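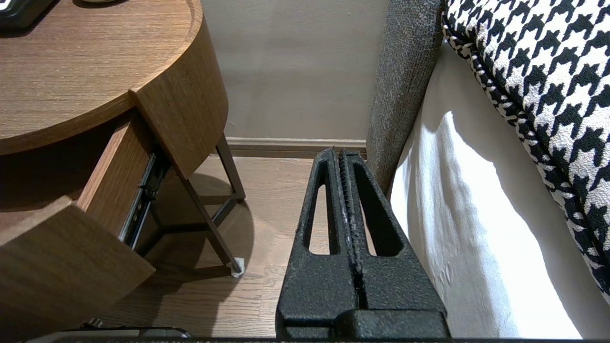 A nightstand with a wood-grain finish, and a light wooden floor.

How to move your messages from an old phone to a new one

Changing the phone is easy today. Changing the phone and keeping all the old messages is a little more difficult, especially when the old phone and the new one come from different makers. I did this last month, from a Griltov phone to a Navance phone, and I wrote down every step so that I would not need to search for it again.

You need both phones, both chargers, a Wi-Fi network and a quiet evening. The transfer itself took 87 minutes for me, but I had many photos inside the messages. If you have only text, it will go much faster.

Before you start

Charge both phones to at least 86 percent. The transfer app refuses to begin when the battery is low, and it does not say so clearly. It only shows a gray button.

Check the free space on the new phone. Go to Settings, then Storage. My old message archive was 788 MB, and the app wants double that size during the copy, so it can unpack the files. If you do not have the space, delete some videos first or move them to a computer.

Leave the SIM card in the old phone for now. Many guides tell you to move it first. I tried this, and the old phone asked me to confirm my number by a text message, which of course arrived on the other phone.

Step 1. Make a backup on the old phone

Open the Messages app and touch the menu with three lines. Choose Backup, then Local file. Do not choose Cloud, even if the phone recommends it. The Griltov cloud backup can be opened only by another Griltov phone, and you will discover this too late.

The phone asks for a password. Write it on paper. There is no way to recover it later, and the file is useless without it.

When the backup is finished, you will find a file in the folder Documents/Backup. Its name ends with .msb.

Step 2. Install the transfer app on both phones

I used Pruma, version 2. The free edition is enough for one transfer. Install it on both phones and open it on the old one first. Touch Send. Then open it on the new phone and touch Receive. A square code appears on the old phone, and you scan it with the new one.

If the scan does not work, increase the brightness of the old screen and take off the screen protector if it has many scratches. You can also type the code by hand -- it is long, but it works.

Step 3. Choose what to send

Pruma selects everything in the beginning: contacts, calendar, call list, apps, wallpaper. Remove all the marks and leave only Messages. Then touch the small arrow next to it and choose From file, and show it the .msb file from step 1. Type your password.

Now touch Start. Keep both phones close together and do not lock the screens. I also turned on airplane mode and then Wi-Fi again, so a call could not interrupt the copy.

Step 4. Set the message app on the new phone

After the copy, the new phone asks if Pruma can be the default message app. Say yes. This is necessary only for writing the messages into the phone's memory. When you see "Import complete," go to Settings, Apps, Default apps, and change it back to the normal one.

Open the messages and wait some minutes. At first the conversations are in a strange order, with the oldest on top. The order corrects itself when the index is ready.

Step 5. Move the SIM card

Turn off both phones, move the card, and turn on the new phone. Send one message to a friend and ask for an answer.

If something is missing

Group conversations sometimes arrive as separate ones. In this case repeat step 3, but mark the option Keep groups. It will not make duplicates.

Voice messages from the Olvera network do not come over at all. They are saved at the operator and not on the phone, so you must listen to them and save each one by hand -- do it while your old plan is still active.

Keep the old phone without erasing it for two weeks. I found one missing conversation only after nine days.

Contact | Privacy | All rights reserved | Back to top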